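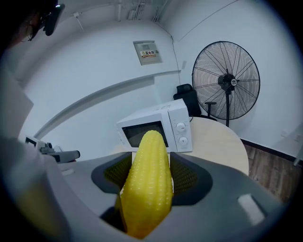 Yellow toy corn cob with a white microwave oven on the table behind

Print this page | E-mail this page

Search the help pages Enter keywords Go

Mileage limit on a lease taken over part-way through

Posted by Gastia_driver, March 31, 2025

I should be grateful for guidance on the following matter. In July I took over the remaining term of a car lease from a colleague who was moving abroad. The leasing company, Hekow, approved the transfer in writing and I have made every monthly payment on time. The agreement has an annual mileage limit, and a charge applies to each mile above it when the car is returned.

On reading the papers again I see that the transfer form does not record the mileage on the day I collected the car. My colleague believes he was 281 miles over his allowance at that point. I wish to know whether I am responsible for those miles, and whether the limit may be raised before the term ends. There are 6 monthly payments left.

Ladi Bashir

The answer to the first point depends upon the form of the transfer. Where the whole agreement has passed to a new customer, the new customer normally takes on the car as it stands, including any miles already driven above the allowance. Where the company has ended the first agreement and opened a second, the earlier customer should have received a closing statement, and any excess should have been charged to him then.

You are advised to take these steps:

Read the transfer letter and establish whether it carries the original agreement number or a new one.

Ask the company in writing for the mileage it holds for the date of transfer. A service invoice or test certificate from the same period will help if it holds none.

Ask for a quotation to raise the limit. Many companies permit this during the term, though some will not do so in the closing months. Compare the increase in the payments with the charge you would expect to pay on return.

If the liability did pass to you, any arrangement for your colleague to repay you is a private matter between the two of you. It should be put in writing, even where the sum is small. Should the company's reply be unsatisfactory, use its complaints procedure first and keep copies of all letters.

Plurnis

I had the same thing with a van. They charged me for the lot at the end and I paid it. It came to less than £80 so I did not argue.

Yu

With respect to the previous reply, the charge for a van may be set at a different rate and should not be taken as a guide. The rate per mile will be found in the schedule to the agreement, usually beside the monthly payment. Please note also that the limit may be applied to the whole term and not to each year separately. On a contract of 2 years, a low mileage in the first year may therefore cancel out the excess in the second. The figure of 281 miles should be checked on that basis before any payment is agreed.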